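Vornuvwood kitchen program sets aside money for second cleaning arm

The Vornuvwood meals program plans to add a second robot arm to its dish area in September, along with a stock of spare parts that was left out of the first order.

Elínborg Vídalín, who manages equipment purchases for the program, said the arm would come from Sinby, the same supplier as the first. Keeping to one make means both arms can share grippers, cables and a control unit.

"The arm was the easy part of the budget," Vídalín said. "We did not put enough down for the things that wear out."

Gripper fingers and wrist seals are the main items on the new list. Each arm will have its own set, with eight spare pairs of fingers kept on the shelf. Sponges will be bought in cartons of 90.

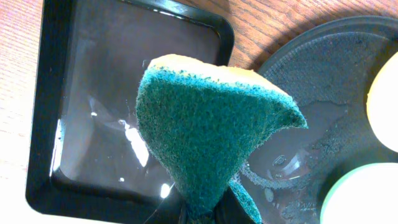 A two-layer sponge held in the gripper, with a black tray and a round dark plate on the table.

The program asked for prices from Sinby and from Irketti, a smaller company that leases its machines by the month. Irketti's offer was lower for the first year but did not include wrist seals or service visits. Sinby's includes both for 27 months.

Scrubbing takes up most of the work planned for the second arm. Trays and plates will be passed to it from a side table, and the first arm will move to stacking and sorting. Staff will continue to wash knives and glassware by hand.

A floor drain and a separate power line have to go in before delivery. That work went to Wumbei, which has quoted 17 working days. It is paid for out of the building budget and does not count against the equipment money.

Vídalín said a decision on a third arm would wait until the parts costs for the first two are known.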